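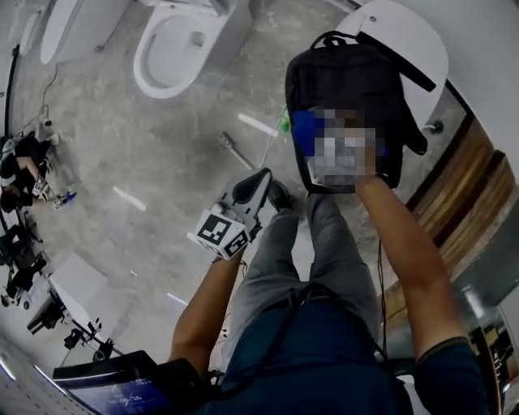
Public Washroom Condition Records

A data card and README for the washroom condition table, release 5

Summary

The table holds 343 records of public washrooms in the Kennedy and Grememau districts. Each record covers one room on one visit. It lists the fixtures, the floor finish, the opening hours on the door, and a condition grade for each part of the room. The records were put together for people who plan cleaning rounds, write maintenance budgets or publish accessible travel maps. Anyone else is welcome to use them.

There are 64 sites in all. Most have more than one room, and most rooms were visited more than once, so do not read the row count as a count of washrooms.

What is in the package

rooms.csv - one row per room per visit
sites.csv - one row per site, with the district and the building type
grades.txt - the wording of each condition grade
changes.txt - what changed between releases

The files are plain text, UTF-8, comma separated, with a header row. Empty cells mean the item was not recorded. A zero means it was looked for and there were none. Please keep the two apart when you load the table, as some spreadsheet programs will fill blanks with zeros if you let them.

Columns in rooms.csv

site_id: matches sites.csv
room_id: unique within a site
visit: visit number, starting at 1
month: month of the visit, as a word
room_type: women, men, all-gender, accessible, family
stalls: count of enclosed stalls
basins: count of hand basins, including any inside stalls
floor: tile, stone-look, vinyl, sealed concrete, other
floor_grade: 1 to 5
fixture_grade: 1 to 5
odour_grade: 1 to 5
grab_rails: yes, no, partial
change_table: yes, no
hook_or_shelf: yes, no
door_hours: opening hours exactly as posted
notes: free text, up to two sentences

A grade of 1 means out of service and 5 means no faults noted. The middle grades are described in grades.txt. Odour is the weakest of the three. Two people standing in the same room will often disagree by a grade, and it depends on the time of day. We kept it in the table after Grememau's parks office asked for it, but it should not be averaged with the others.

The floor column records appearance only. A grey floor that looks like stone goes in as stone-look whether it is porcelain, vinyl or the real thing. Nobody was asked to test a surface. If you need slip ratings, you will have to get them from the building owner.

How the rooms were chosen

The starting list was the public washroom layer from the Urico facilities map. We dropped rooms that need a key, a purchase or a membership, and added arenas and library branches that were missing. Seasonal park buildings are in, but only if they were open in October when the second round began. This leaves out most of the beach washrooms along the Vorov shoreline. Release 4 had a handful of them and they have been taken out for consistency.

Visits were made between 7 a.m. and 4 p.m. Evening conditions are not covered. Rooms being cleaned at the time of a visit were skipped and tried again later the same day. If the second try failed, the row was left out.

Known problems

The family room type was not used in the first round. Those rooms were entered as accessible or all-gender and were only corrected where there was a second visit.

In site 22 the women's and men's room_id values are swapped on visit 1. The grades are right for the id but the type is wrong. It will be fixed in the next release.

hook_or_shelf counts anything a bag can be hung from or set on, inside a stall or out. Earlier releases counted stall hooks only, so comparisons across releases will show an improvement that did not happen.

Posted hours are copied from the sign and are sometimes out of date - one arena had 2 signs with different times, and both are in the cell, split by a slash.

Coverage in the north end of Kennedy is thin. Do not use the table to rank neighbourhoods.

Privacy

The table has no information on people using the rooms. Remarks in the notes column about visitors or cleaning staff were removed before release. If you find one that was missed, send the site_id and room_id and it will be taken out.

Loading the table

Read site_id and room_id as text. They have leading zeros. Sort by site_id, room_id and visit before you compare rounds. To get one row per room, keep the highest visit number.

Updates and corrections

Corrections are welcome through the issues page. Include the site_id, the room_id and the month you were there. Renovated rooms get a new room_id and the old rows stay in the table with "closed" in the notes.

Licence

Free to copy, share and adapt with credit to the Public Washroom Condition Records, including the release number. The starting list from the Urico facilities map has its own terms, and these apply to the site names and addresses in sites.csv.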